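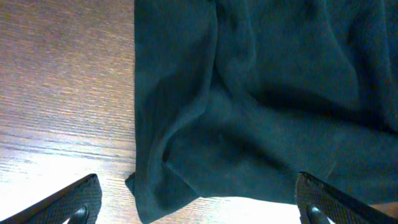

Friday, 6:40 a.m.

Outside temperature 4 degrees at the back door, no wind. Barometer up slightly from last night. Second week of October and the first morning I have needed the inside gloves.

Read the rain gauge before coffee. Nothing in the cylinder, only dew on the funnel, so the day goes down as a trace. The running total for the year stays at 1081 millimeters. The station at Okeck stood at 1111 when I last looked. We are separated by one ridge and the ridge gets the blame every year, but I suspect my gauge reads low. It sits too near the hedge, and the hedge has grown. The rule I was taught is that the gauge should be twice as far from an obstacle as the obstacle is tall. When I put the post in, it met that easily. It does not now. Either the hedge comes down or the post moves, and I would have to note the change in the log either way, which breaks the series. I have been putting this off since spring.

Checked the funnel for level with the short spirit level. Slight tilt to the east, less than half a bubble. Corrected with a washer under the bracket. Cleaned the mesh. Two beech leaves and a lot of grit.

11:15 a.m.

Drove to Farkura for copper wire and a replacement wick for the wet-bulb thermometer. They had the wire. The wick has to be ordered. I asked whether cotton shoelace would do, and the answer was yes if it is boiled first to get the finish out. Bought one pair, white, flat weave. Boiled both for twenty minutes with a little washing soda, rinsed in distilled water, hung them over the tap.

Stopped on the way back at the Tanevwood bridge to look at the staff gauge. The river is low and clear, and the bottom numbers are green with weed. Somebody should scrub it. I had no brush in the car – must put one in.

4:30 p.m.

Fitted the first lace. It draws well. Wet bulb settled after several minutes and gave a difference from the dry bulb of 2.5 degrees, believable for a bright afternoon. The old wick was giving differences that looked too small all through September, so I have put a question mark in the margin beside those pages. I will not correct them. A correction worked out afterward from one comparison is worth very little.

Started copying the Annamalai notebooks into the new ledger again. Got through 9 pages. The ink has gone brown and the sevens and ones are hard to tell apart, particularly in the wind column. Where I can't decide I write both with a slash. The pressure readings are in inches up to the middle of the second notebook, then in millibars with no remark at all about the change.

9:10 p.m.

Sky clear, falling fast. Expect frost on the grass, possibly not on the path. Minimum thermometer reset. Covered the beans with fleece – the last of them are hardly worth it.

Order wick. Brush for car. Measure hedge.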